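Bins, bags and recycling: common questions from tenants

Which bin does my rubbish go in?

Every flat in the Weltari building shares the bin store on the ground floor. Grey bins are for general waste, green for paper and card, blue for glass, tins and plastic bottles. The lids are labelled. If the bin you need is full, use the next one along of the same colour. Please don't leave bags on the floor, as we are charged for each one the crew has to pick up.

When are the bins emptied?

General waste goes weekly and recycling every two weeks. The crew comes at 7 am, so anything left in the store after that waits for the next round. The current timetable is on the back of the bin store door and is replaced each January.

Do I have to use a particular bag?

For general waste, any tied bag will do. The bin store is not cleaned between collections, so loose food waste causes smells and flies. Recycling must go in loose. If the crew finds bagged recycling they can refuse the whole bin.

What size liner fits the bin in my kitchen?

Furnished flats have a 20 litre bin under the sink. A slightly larger liner folds over the rim more easily and is less likely to slip down. If you have brought your own bin, check the base or the maker's leaflet.
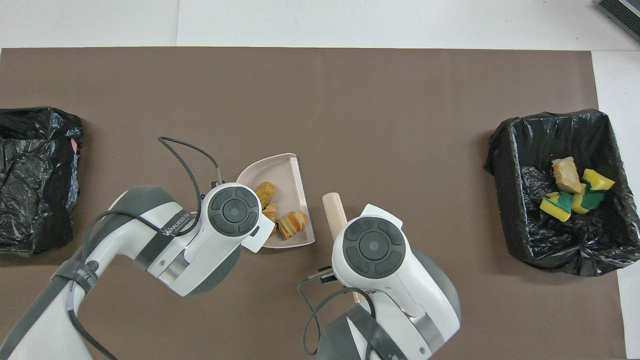 Black liners in two bins, with a small pink dustpan between them.

Can I put dust and sweepings in the recycling?

No. Dust, hair, crumbs and the contents of a vacuum cleaner are general waste. Wrap broken glass or crockery in newspaper first and put it in the grey bin — drinking glasses and plates can't go in with bottles and jars.

What about large items?

Furniture, mattresses and appliances are not taken from the bin store. You can book a collection through the Ondton office. It costs £18 for up to three items, and you will be given a morning or afternoon slot. Items must stay inside your flat until then.

I've lost my key to the bin store. What now?

Replacement fobs cost £39 and are usually ready the next working day. A faulty fob is swapped free of charge if you hand in the old one. Until then you can use the keypad on the side gate with code 2480. It works from 8 am to 6 pm only.

Can I keep a bin on the landing?

No. Landings and stairs have to be clear at all times under the fire rules. This includes bags put out overnight — anything found there will be removed.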